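双臂遥操作示教与评测研究:招募操作员及标注参与者

Datovdale 实验室操作学习组
发布日期:2022年12月13日

一、研究背景

本组研究柔性包装物体的双臂抓取与转移。此类物体受力后形变大,表面反光强,抓取点难以由单帧图像稳定估计。前一阶段以 Skister 策略网络为基线,用136条遥操作示教训练,任务为在纸箱与藤篮之间转移袋装零食。结果显示,失败主要集中在两个环节:夹爪闭合时袋体滑移,以及释放时袋角与容器边沿接触。增加同一操作员的示教条数对后一类失败改善有限,而引入不同操作员的示教后,释放高度的分布明显变宽,策略在篮口附近的停顿减少。

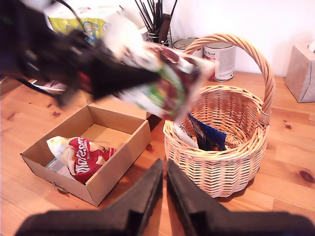
图1 袋装零食位于藤篮边沿上方,左侧为敞口纸箱。

现阶段需检验上述结果是否来自操作员之间的差异。为此,拟招募无遥操作经验的参与者,在相同任务条件下采集示教,并由另一组参与者对轨迹进行分段标注。两组人员不重叠。

二、实验任务

操作员通过主从式装置控制双臂,按指令完成单件转移。物体包括袋装巧克力及其他小型包装品,容器为敞口纸箱和带提梁的藤篮。提梁限制了从上方进入的路径,操作员须自行选择接近方向,实验人员不作提示。背景物品保留在桌面上,不作清空处理。
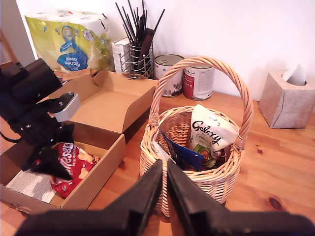

图2 夹爪悬于纸箱上方,箱内为红色零食袋;藤篮内另有袋装物品。

每名操作员参加2次实验,每次含30条有效示教。碰撞容器后仍完成转移的轨迹计为有效,并单独标记;物体掉落至桌面以外的轨迹作废重采。标注员使用 Araya 标注工具,将每条轨迹划分为接近、闭合、提升、平移、释放和撤离6个阶段,对存在运动模糊的图像须结合关节角数据判定边界。
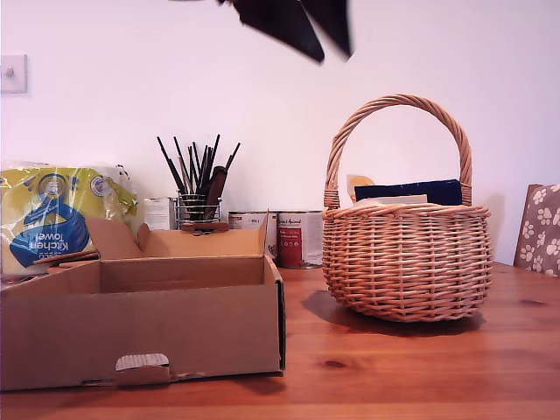
三、参与条件

1. 年满十八周岁,裸眼或矫正视力正常,能辨别红绿色。
2. 双手及上肢活动无障碍,左右利手不限。
3. 操作员须无机械臂遥操作经历;标注员不受此限,有时间序列标注经验者优先。
4. 能够阅读中文或英文实验说明。

四、时间、地点与报酬

实验于一月进行,地点为 Welon 楼操作学习实验室。单次实验含培训与休息,时间由双方预约确定。标注工作可远程完成。报酬按次结算,中途退出者按已完成部分支付,具体标准见知情同意书。

五、数据处理

采集内容为关节角、夹爪开度、腕部及固定机位图像,不采集面部图像和语音。数据以编号存储,参与者可在数据集冻结前申请删除本人轨迹。

六、报名方式

请向实验协调人 Zyanya Ayala 提交报名表,注明申请类别(操作员或标注员)、利手及可参加时段。方法与评测指标方面的问题,由课题负责人 Ilze Kazlauskienė 答复。名额满后,其余报名者列入候补名单。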